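Why Are Store Shelves So Neat?

Posted in: How Everyday Things Work
By Asanka Sultana

Next time you go to the store for bread or shampoo, stop for a moment in the middle of an aisle and look at the shelves. The packages stand in rows. The names face you. The prices hang under the things they belong to. Somebody did that by hand, and somebody will do it again tomorrow.

The job is called stocking. The people who do it are called stockers, shelf fillers or stock clerks, depending on where you live. In a very small shop it may be the owner who does it, between customers.

Where do the things come from?

Most things in a store get there in cardboard cartons. A truck or van brings the cartons from a warehouse, which is a large building where goods wait until shops order them. A big supermarket may get a truck every day. A small shop might get one delivery a week.

The cartons go first to the stockroom. This is the part of the store behind the door that customers don't use. The stocker checks the carton against a list to see that the right things came. Then the carton is opened and the packages are carried or wheeled out to the aisle.

Old things in front

Say there are already two jars of honey left on a shelf and a new carton of honey has come in. Where do the new jars go?

They go at the back. The older jars are pulled forward so they will be bought first. Stockers call this rotation. Foods have a date printed on them, and if the new jars always went in front, the old ones would sit at the back until their date had passed and they had to be thrown out.

Milk is a good place to see this. Look at the dates on a row of cartons and you will often find that the later dates are farther back. (Put them back in the same order, please!)

What is "facing"?

Facing means turning each package so its front looks out at the customer. The front is the side with the name in big letters. The back usually has the small print, such as the ingredients and the address of the company.

Boxes are easy to face because they have flat sides. Jars and bottles are round, so they can be turned to any position, and a label can end up pointing at the wall. The stocker has to give each one a little twist.

There is another part to it. When customers take things from the front of a row, a hole is left. The stocker pulls the next ones forward to the edge. Some stores call this "fronting." A shelf that is half empty can look nearly full when it has been fronted well.

Rawiri Cartwright stocked shelves for two years at a grocery called Barivier. I asked him how he learned to do it.

"They gave me the canned soup aisle," he said. "It was 70 feet long. By the time I got to one end, people had been shopping at the other end and I had to go back."

He liked boxes of pasta best and disliked small spice jars, which fall over and knock down the ones next to them – like dominoes.

Who decides what goes where?

Things that are alike are kept together. Soap is near soap, and tea is near tea. Within one shelf, each product gets its own block, so that all the packages of one kind stand side by side and one behind another.

Large stores use a drawing called a planogram. It is a map of a shelf that shows where each product goes and how many should be in the front row. A store with 1,000 different products needs a lot of these maps. A small shop may have no drawing at all, and the person in charge just remembers.

Height matters too. Heavy things, like big bags of rice, often go near the floor, where they are easier to lift on and off. Things the store most wants to sell are often put at the height of a grown-up's eyes. Cereal for children may be lower down. You can guess why.

Reading a price tag

A price tag has to be close to the thing it is for, or people will get mixed up. Some tags slide into a plastic strip on the edge of the shelf. Some hang down from it. Some are printed and some are filled in with a marker.

In India, you will often see the letters MRP. They stand for "maximum retail price," which is the most a shop may charge for that package. A shop can ask for less. When it does, it may put two numbers on the tag, the MRP and the discounted price. The letters "Rs" are short for rupees, the money used in India.

Try this one. If the MRP is 110 rupees and the discounted price is 55 rupees, how much do you save? You save 55 rupees, so the price has been cut in half.

Boxes of turmeric, jars of powder and price cards on metal shelves:

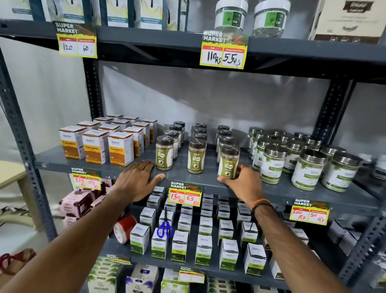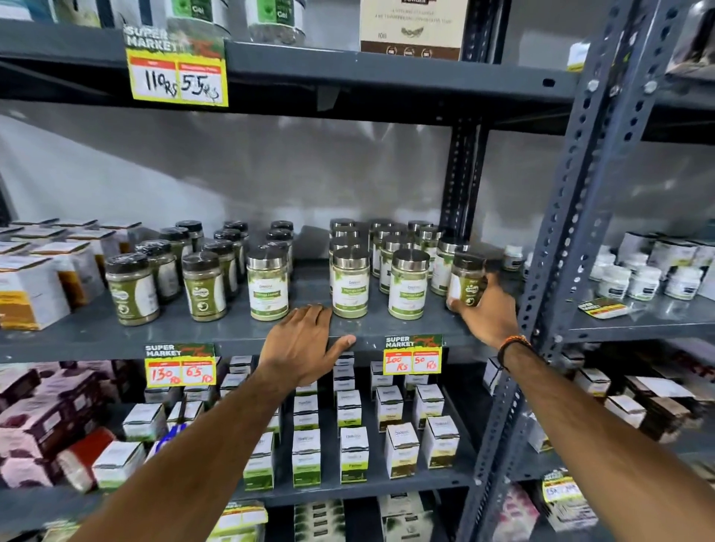
Try it at home

You can stock a shelf in your own kitchen. Ask a grown-up first, and pick a shelf you can reach without climbing.

Take everything off and wipe the shelf with a damp cloth. Let it dry. Sort the cans and boxes into groups that are alike. Look for the dates and put the earliest date in front in each group. Then face everything so you can read the names from where you stand.

Leave it for a week and look again. Are the names still facing out? In my kitchen the peanut butter had moved to a different shelf by Wednesday.

Words to know

Aisle: the path between two sets of shelves.
Discount: an amount taken off the price.
Retail: selling things to the people who will use them.
Rotation: moving older goods to the front and putting newer goods behind them.
Stockroom: the place in a store where goods are kept before they go on the shelves.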